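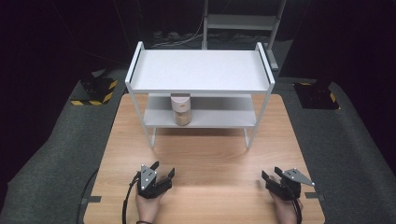
Open day at the Zilham storage and kitchenware rooms, Trornitz

Visit report, October

The open day ran on a Thursday and I went for the afternoon. Zilham fits out small kitchens, mostly for flats and guest rooms, and once a year it opens its rooms on the edge of Trornitz to anyone who books. The bus from the station stops at the gate. The visit is meant to take 90 minutes, though ours ran over as the first group was late getting back from the stores.

Coats and bags go in the lockers by the door. You need a coin for these, which the booking letter did not mention. Tea was free, and the biscuits had gone by the time we arrived.

The shelf room

The room I had come for deals with small shelf units, the sort you stand on a worktop or table when there is no wall to spare. I have a narrow kitchen at home and have been putting off buying one for years.

The white metal two-tier unit was the plainest thing on show and the one I spent longest with. It has a flat upper shelf with slightly raised rims at the two short ends only, so the long sides are open. I would sooner have that than a rim all the way round, as it makes wiping down easier. The second shelf is part of the way down the legs, leaving a gap underneath that could take a chopping board or a folded cloth. Four thin legs stand straight on the table.

A single small jar with a pale lid was on the lower shelf, with something tan and grainy in it. I took it for a spice or a brown sugar and did not ask. It was useful for judging the height. A jar that size sits easily under the top shelf, but the upper shelf throws some shade over it, so I would label the fronts of anything kept there. Tall bottles would have to go on top.

The guide suggested keeping daily things below and lighter, less used things above. I would probably do it the other way round. Reaching between two shelves every morning for the tea would annoy me.

We were given roughly 10 minutes in this room, which was enough for the units but not for the leaflets. The leaflets give sizes and fixing advice and are worth picking up. The range is called Espiritu and also comes in a corner version, which was not out.

Tables and surfaces

The table under the unit deserves a note of its own. It is a light wood, smooth with a faint sheen, and the grain is much livelier close to than it looks from the door. There are long wavy bands in beige and honey, darker streaks through them, and in places the lines close up into long ovals. The white metal comes down onto it in slim flat bars that meet in a narrow V at the foot. I liked the two together. At home I would put felt under each foot, as thin metal on bare wood makes me nervous, and the leaflet says the same.
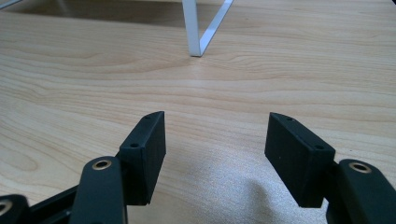
The stores and the shop

The stores are across the yard. There were 5 aisles of boxed parts and we walked down two of them. It was cold, and most of the talk was about pallets. Anyone short of time could miss this part.

The shop is better. Seconds are sold from a trolley at the back, mainly trays and hooks with marks on the paint. Pesis, the cafe next door, takes 5 per cent off if you show your visitor sticker, so do not throw it away at the exit as I nearly did. The soup was good and there was plenty of bread.

Practical points

Book ahead for the afternoon. The yard is uneven and the ramp to the shelf room is on the far side of the building. Parking is tight. The last bus back to the station goes at half past six.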